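Where do stories come from?

Every story you have ever loved, the funny ones and the ones that made you hide under the duvet, began as a small thought in somebody's head. Writers call this an idea, and the lovely thing about ideas is that you have them too, probably before you've even finished your breakfast!

A good way to start is with the words "what if". What if all the clocks in Nendport ran backwards? What if a shy dragon called Quartey had to give a talk at school? You needn't know the ending yet, and plenty of grown-up authors don't either.

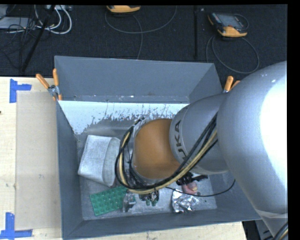 Brittany Friesen wrote to us that she begins with a name she likes the sound of, says it aloud until it feels like a person, and then asks it what it is afraid of. Her Pluvolico started out that way, and grew into a book of 93 pages.

Next comes the first draft, which is allowed to be messy (and usually is, with crossings-out and arrows all over the place). Leave it in a drawer for 2 days, then read it to someone kind. If they ask "and then what happened?", you'll know which bit to write next.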